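Shared Kitchens and Electricity Use in Student Housing
Project report, second-year module in Housing and Environment

1. Background

Our group looked at how electricity is used in shared kitchens at Sornitz, the larger of the two student residences on the Clolholm site. Residents pay a flat charge each term, so they never see a bill of their own. We wanted to find out whether this affects how they cook, and whether a simple weekly notice showing the kitchen's use would change anything.

The residence has corridor kitchens, each with a hob, an oven, a fridge-freezer and a kettle. Residents are allowed to bring small appliances if these have been safety tested. In practice the worktops hold a good deal more than the building was planned for, and the sockets near the window are nearly always taken.

2. What people cook with

We began with a short questionnaire, which was answered by 64 residents. It asked what they had cooked with in the past week, how often they cooked for other people, and whether they switched appliances off at the wall. The kettle was the most used item, followed by the microwave and then the hob. The oven came much lower than we had guessed. Several people wrote that it took too long to heat up for one portion.

Rice cookers were mentioned more often than toasters. Those who owned one tended to use it most evenings, and some shared it with the rest of the corridor.

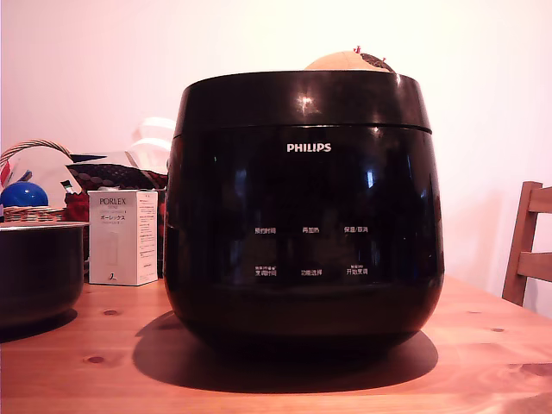 Figure 1. Philips rice cooker with Chinese-labelled controls.

A common answer to the question about switching off was "sometimes". We should have offered clearer choices there, as "sometimes" could mean almost anything, and we could not use that question in the final comparison.

3. Metering

We fitted plug-in meters to the small appliances in two kitchens and read the corridor meter for the fixed equipment. Kitchen A received a weekly notice on the door. Kitchen B received nothing. Readings were taken at 6 pm by whichever of us was free, and written in a notebook kept in the cupboard under the sink. Four readings were missed in the reading week, and for these we used the average of the readings on either side.

Over the whole period Kitchen A used 2472 kWh and Kitchen B used 2675 kWh. The fridge-freezers ran all the time and made up a large part of both totals.

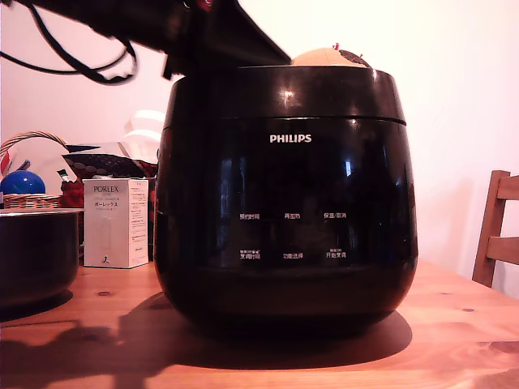 The difference between the two kitchens is smaller than it first looks. Kitchen B had one more resident for part of the spring, and its freezer had a worn door seal that was replaced in March. We asked the housing office for older readings so that we could compare each kitchen with itself, but these were only kept for the building as a whole.

Small appliances together came to 539 kWh across both kitchens. Kettles were the largest share of this. Many residents filled the kettle to the top for one mug, and this was the habit people most often said they had changed after reading the notice.

4. Comments from residents

We also held two group talks in the common room. Residents of Kitchen A said the notice was easy to understand but that they stopped looking at it after the third week. They suggested moving it from the door to the wall above the hob. Two people asked for the figures in pounds instead of kWh.

There was some disagreement about the flat charge. Some liked knowing what they would pay. Others felt that they were paying for neighbours who left the oven on with the door open to warm the room in January.

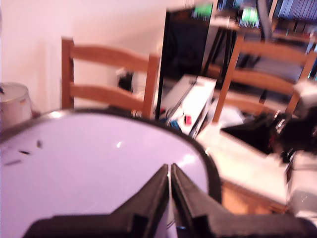

Report by Group 4, Kideck College
Housing and Environment, submitted in June

5. Limits and next steps

Two kitchens are too few to show that the notice made the difference. The next group could use the smaller residence, Phromma, where the kitchens are all the same size and have their own meters. We would also start in October, before habits are settled, and change the notice every fortnight.

The notebook and the blank questionnaire have been left with the module office. The plug-in meters went back to the store, apart from one with a cracked case that needs replacing before next year.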